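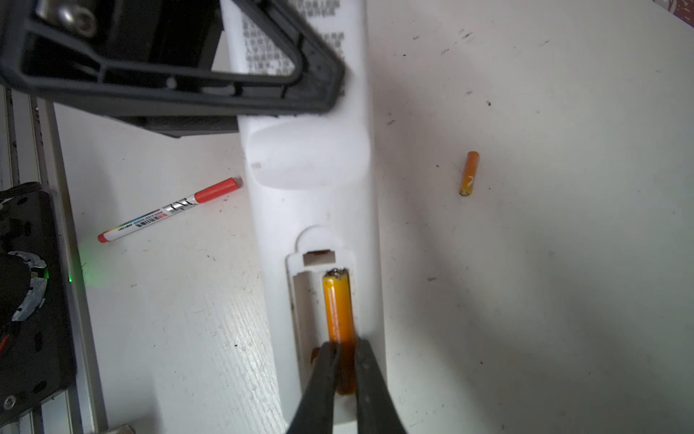
I put off learning about electricity for years, and what finally got me going was a dead remote. I slid the cover off, found room for two little AAA cells side by side, and (naturally!) got the first one in without thinking and then stopped. Which way round does the second one go? Picture the compartment with one orange battery in its channel and the other channel still empty, a bit of spring contact showing at the bottom. That spring is a clue, and we'll spend most of this chapter on it.

## Chapter 4: Cells in a row

Each AAA cell gives 1.5 volts. Put two in series, flat end of one joined to the bump of the other, and you get 3. My old teacher, Ghizlane Mansour, made us draw this 20 times before she let us touch a wire, and I grumbled through every one!

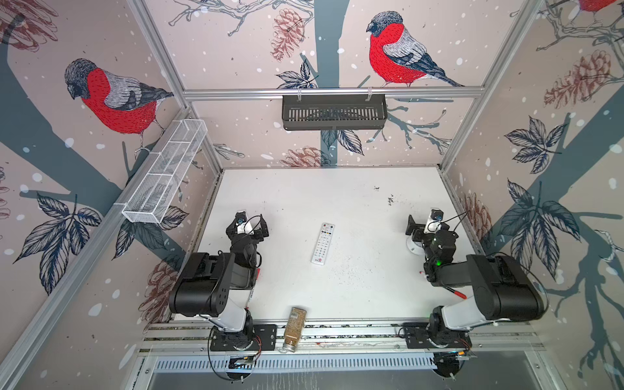
So get a pencil and draw two cells with me now, plus and minus marked on both. Keep the sketch handy, as you'll want it again for Exercise 21.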